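We use cookies to remember your preferences. Accept | Manage settings

The Tray Problem: Laying Out a Small Drinks Station
Student project report – Kelly Xavier, Feven Kumsa and Anselmo Meireles
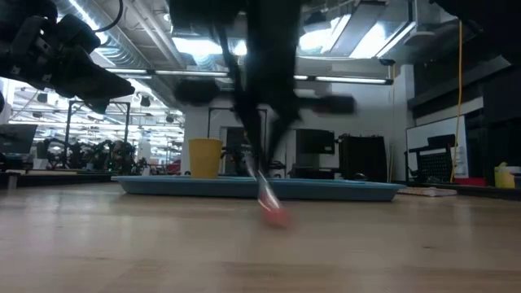

Figure 1. Light-blue tray and yellow cup on the worktable.

1. Why a tray

Our assignment was to improve one everyday surface. Other groups picked bus stops and reception desks. We picked the spot where people make tea, on the grounds that we were going to be standing there anyway.

The old arrangement in the Gethin building was a bare counter and a general sense of optimism. Cups went wherever there was room. Spoons went wherever the cups weren't. By the afternoon the surface had a complete written history of the day in rings. Our advisor, Nazanin Zarei, asked us to change one thing at a time, and the first thing we wanted to change was where the cup lands when someone puts it down.

2. What we tried

We settled on a shallow plastic tray with a raised rim. It is long and rectangular, so a cup can stand toward one end and leave the rest open for a utensil or a second cup. We had argued for a round one for two meetings. Anselmo still thinks we were wrong and would like that recorded, so it is recorded.

The cup is a plain cylinder in matte mustard yellow. We stood it on the left half of the tray with the handle toward the middle. A right-handed person can then pick it up without reaching over the rim. Feven, who is left-handed, pointed out that this was a rule for other people. In the second layout we turned the handle outward, and all the right-handers complained within the hour.

Color turned out to matter more than we expected. Yellow on light blue is easy to find, even for someone who has not had their tea yet. In September we had used a white cup on a white tray, and people kept setting things down on top of the arrangement as if it were more counter.

3. Utensils

This is the weak part of the design. A slender utensil laid flat in the tray slides to the rim and stays there. Leaned in the cup, it gets in the way of drinking, a drawback we did not predict but probably could have. People also kept leaving utensils on the tabletop in front of the tray, a few inches from the place we had provided. We put up a label. They moved the label.

4. Budget

Our limit was 10 dollars, not counting the table. The tray and the cup came in under it. The remainder went to tea, which we have listed under materials.

5. Still to do

Aparecida Caldeira has offered us a narrow utensil rest from her own Flokberg project, and we would like to test it at the right-hand end of the tray. We also need a layout that suits left-handed users – a handle pointing straight at the person might do it, though it looks a little accusing. The rim could be lower at the front. Nobody has agreed on who washes the cup.

Contact the project office | © 2020 Lotbridge Student Projects | Back to top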